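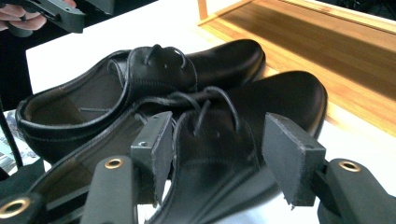 Budgeting for grippers, pads and table time

Bianca Olteanu plans equipment purchases for the handling group at Stimeo. Her current job is a budget for hand-held grippers, used in pairs to record work on footwear: picking up shoes, turning them, drawing up laces. The request goes in on Oct 3, 2026.

She starts with consumables. "The gripper body is the easy line," Olteanu says. "You pay for it once. Pads are a running cost, and most first budgets leave them out." The foam or rubber facing on a finger frays at the edges with use. Her plan sets aside 400 euros a year for pads and 800 for spare fingers and fasteners.

The group compared quotes from two suppliers, Truson and Flilleo. Truson was cheaper per unit but sold fingers only as complete assemblies. Flilleo sold the pad block separately, with a screw mount. Olteanu chose Flilleo. "If I can change a block with one screw, the operator does it at the table and carries on. Otherwise the tool goes back to the bench."

Shoes were picked as the test item before any order was placed. Glossy black leather is a hard case for cameras under overhead light, and loose laces are a hard case for fingers. Mikkel Fogh, who runs the recording tables, asked for lace-up shoes in the acceptance test. "A box tells you very little about a gripper," he says. "A lace is thin, it moves, and it lies against a surface of the same color."

Lighting has its own line. White tabletops wash out easily, and Fogh wants dimmable lamps at each table. Olteanu has approved them for two tables and deferred the rest to July.

Automation comes later. Stimeo intends to price a fixed two-arm cell once the hand-held work has produced enough recordings, and Olteanu has put no figure on it yet. She has asked for a lead time, and the answer was seven months - longer than the current lease on the room.

"So the lease gets settled first," she says. "Then I ask for the quote again."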